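Lastden House Guide, Tillville
Section 6: Kitchen rubbish, table clearing and the round bin

Read this before your first kitchen shift. Covers the bin with the yellow rim, the table, and what goes where. Fridge and stove are in section 8, don't look for them here.

6.1 Before you start

You'll need:
bin liners (drawer nearest the sink)
a damp cloth
one small box or tub for keepers
hair elastics, twist ties, whatever's going

Clear a bit of floor. The round bin moves around with the job, so don't go hunting for its "proper" spot. Put it where you're working and keep it out of the walkway.

NOTE: Cabinet handles stick out. If you're bending over the bin next to the white doors, watch your head and your hip on the way back up.

6.2 Checking the bin

1. Look in before you add anything. Wrappers are mostly air and the heap looks bigger than it is.
2. Press down with the flat of an empty milk carton. Not your hand.
3. If the heap still comes near the rim, change the liner now (6.5). Otherwise carry on.
4. Anything that's obviously in the wrong bin, pull it out with gloves or tongs. Bottles, cans, cardboard. Leave the soft plastic.

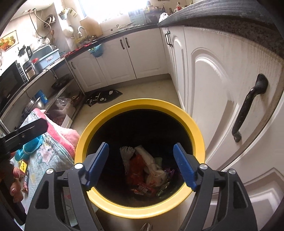 Fig. 6-1. Round bin by the cabinets, with wrappers and plastic bags inside.

CAUTION: No broken glass in the round bin, ever, not even wrapped. Glass goes in the lidded bucket in the laundry. Liners split and the next person cops it.

CAUTION: Nothing hot. No tea leaves straight from the pot, no pan scrapings till they've cooled.

6.3 Clearing the table

Do the table in one go, start to finish. Half cleared is worse than not cleared because people put new stuff in the gaps.

1. Bring the bin over to the table edge. Rim a little under the table top is ideal.
2. Anything with food still in it goes to one end. Fold over, peg, back to the pantry shelf.
3. Flat wrappers and empty packets next. Shake crumbs into the bin first, then drop the packet in after.
4. Snack canisters: lid off, check inside, tap out. If it's a good one with a tight lid, wash and keep for pegs or rice. Two on the shelf is plenty. Rest go out.
5. Boxes: open both ends, flatten, cardboard pile. Do not put whole boxes in the round bin, one box fills half of it.
6. Nets last (see 6.4).
7. Shake the cover outside, over the grass and not over the balcony. Then wipe the table underneath.

NOTE: The pale green cover with the cats on it is a bedspread doing duty as a tablecloth. Cold wash, no bleach, line dry. Don't iron over the print. If it's in the wash use the plain one from the hall cupboard.

NOTE: Sticky spots on the cover, dab with the damp cloth, don't rub. Rubbing pills the fabric.

6.4 Fruit nets, foam and mesh

We get a lot of these. Foam sleeves come off pears and mangoes, the coloured mesh comes off all sorts. They spring open and crawl all over the table if you leave them loose so bundle as you go.

1. Sort foam from mesh. Two piles.
2. Foam: squash each sleeve flat, lay them all the one way.
3. Gather the lot in one hand, loop a hair elastic round the middle. Twice round is enough, three and it cuts in to the foam.
4. Fluff the ends a little so you can see if there's a sticker or a bit of fruit stuck in there. Pick it out.
5. Clean bundle: keep. They go round glasses and jars when somebody's moving out, or under pot plants.
6. Grubby bundle: elastic off (keep the elastic), foam in the round bin.
7. Mesh: snip through the loops before binning. Every time. Loose mesh tangles in the liner ties, and it's bad news for birds if it blows off the kerb. 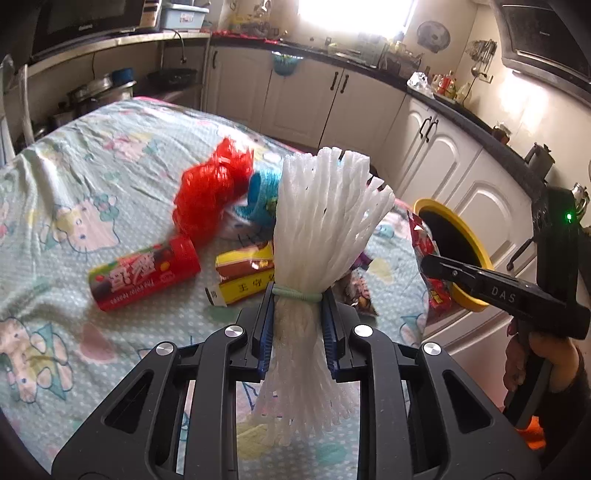 Fig. 6-2. White foam nets bundled with a pale green elastic. Coloured mesh still to do.

NOTE: Max 6 bundles in the cupboard. After that they're just rubbish with an elastic on.

6.5 Changing the liner

1. Loosen the liner all the way round the rim before you lift. Don't yank it up from one side, it'll tear.
2. Gather, squeeze the air out gently, knot. Double knot if there's food in it.
3. Out to the kerbside bin straight away. Don't park it on the floor "for a minute".
4. Wipe the rim and the inside. Yellow shows everything.
5. New liner in, folded well over the rim. Push the bottom out with your fist so it's not hanging.

The wide Beretti liners fit. The narrow Kiiskinen ones slip down as soon as there's any weight in them, so use those up in the bathroom first pleae. Liners come out of the house kitty, put the docket in the tin.

6.6 Quick fixes

Bin smells after a liner change: bicarb in the bottom, leave overnight, tip out in the morning.
Liner keeps slipping: wrong size, or not folded over far enough.
Ants: something sweet under the liner. Take it out, wash the bin with hot water and detergent, dry it properly before the new one goes in.
Fruit flies: empty every night til they're gone. Check the counter fruit too.
Table cover still gritty: shake again, then wash it.

Next: section 7, sink and dish rack.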